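Gobnait Ó Conaill packed gift boxes at Cilurham for seven years. Since April she has spent two days a week doing the same job with a gripper in her hand, so that a robot can learn it from her.

"They call it teaching," she says. "I get the same hourly rate I got for packing."

She is slower with the tool. Something she would drop into a box with her fingers has to be lined up, squeezed, and let go at the right moment.

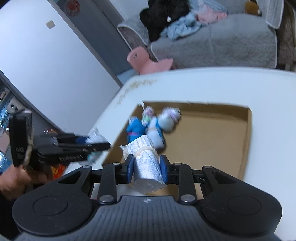
The company says the machines will take the dull work and leave people the rest. I asked what the rest was. "I asked that too," she says. "Ailbhe said she'd get back to me."

Ailbhe Conneely, the shift manager, told me no jobs are at risk "at this stage." She wouldn't say how long the stage lasts, or whether the packers will be paid for what the robot learns.

Ó Conaill has her own test in mind. "Give it the soft toys on a Friday, with the truck waiting. Then we'll talk."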